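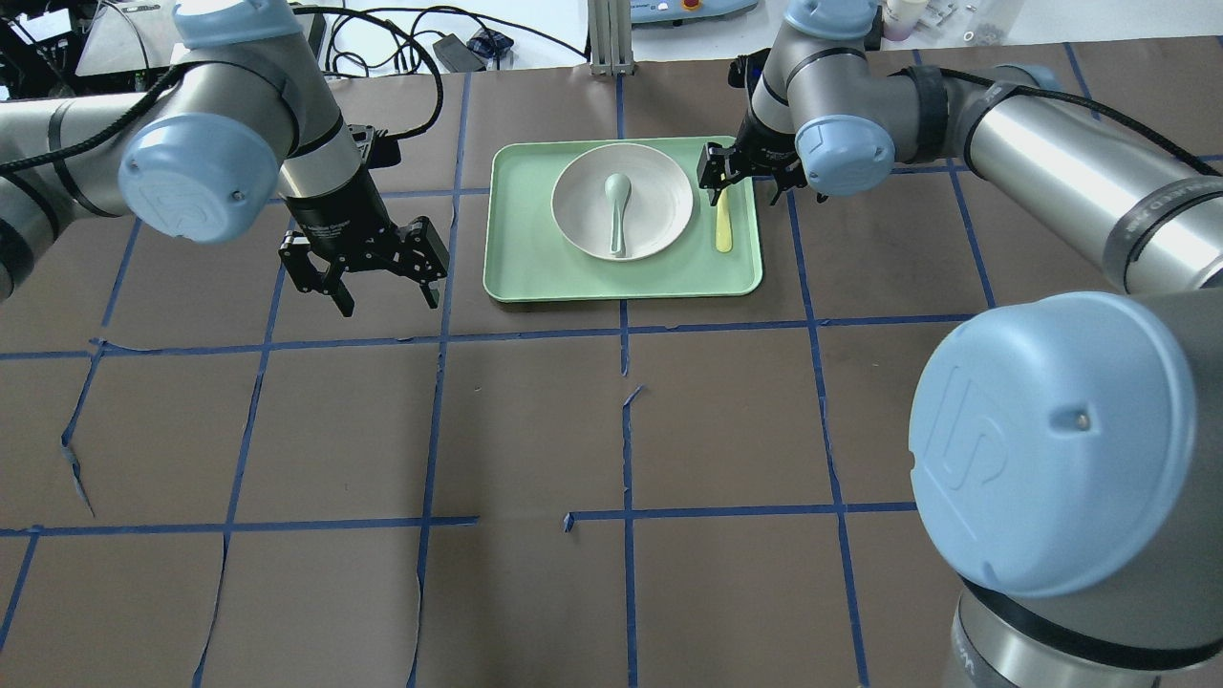
Day three of teaching by remote control over at Praddale, and my thumbs are sore but I'm so happy! I promised a few of you an update, so get comfy.

We set the goal at 225 runs of the table-setting task. I did 16 before lunch (slow ones, I was being very fussy about the spoons) and then got my rhythm back.
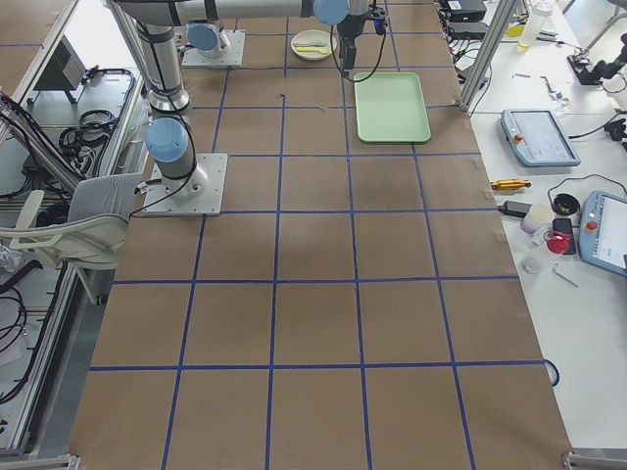 My big lesson this week is to keep changing where things start. If I begin every run the same way, the arms learn one layout and get lost the minute you nudge something. So I move things from square to square on the blue tape grid, and for a run like this one the two spoons start out together on the plate, with the tray in a square of its own.

Tomorrow I hand the controls to the folks from Winside for 8 runs, and I can't wait to see how differently they drive!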